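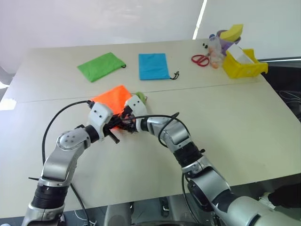 O saco de cordão é um recipiente flexível, geralmente de tecido, cuja boca se fecha ao puxar um ou dois cordões enfiados numa bainha. Poucos objetos tão simples resistiram tão bem ao tempo, e a sua variedade é espantosa: há sacos para moedas, para ervas, para dados de jogo, para sapatos, para pão. As cores vivas, como o laranja intenso de uma bolsinha pousada sobre um tampo branco, são muito apreciadas nos modelos pequenos, que de outro modo desaparecem facilmente no fundo de uma mochila ou de uma gaveta. Em português recebe também os nomes de saquinho, bolsa de cordel e, no caso dos exemplares para dinheiro, bolsinha de moedas.

Construção

O corpo mais comum obtém-se dobrando um retângulo de pano e cosendo os lados. A parte superior é virada para dentro e forma um túnel, por onde passa o cordão. Com um só cordão, a boca franze para um dos lados; com dois, enfiados em sentidos opostos, fecha-se por igual e mantém-se fechada com muito mais firmeza. É um mecanismo admirável, sem fivelas nem molas, que qualquer principiante de costura consegue fazer numa tarde!

Os modelos de fundo redondo exigem mais paciência, mas ficam de pé sozinhos e abrem-se quase como uma tigela. Existe ainda a variante plana, um disco de tecido ou couro com furos junto à borda, que se estende por completo na mesa e se recolhe num só puxão (as crianças adoram-na para guardar peças de construção).

Materiais

O linho e o algodão cru predominam na cozinha, por deixarem respirar o conteúdo. O veludo e o cetim são habituais em joalharia, e o nylon no campismo, onde o saco leva muitas vezes um travão de plástico no cordão. O couro macio, de cabra ou de ovelha, continua a ser o preferido nas reconstituições históricas.

Coleções

A coleção Brondum reúne 900 sacos de cordão de uso doméstico, entre eles 29 bolsas de tabaco bordadas, algumas ainda com o forro original. O catálogo divide-as em cinco grupos segundo o tipo de fecho, classificação adotada depois pela oficina têxtil Van Wyk, que publica moldes para quatro desses grupos. O quinto, o dos sacos com cordão entrançado no próprio tecido, requer tear.

Ver também

Alforge
Bolsa de cintura
Passamanaria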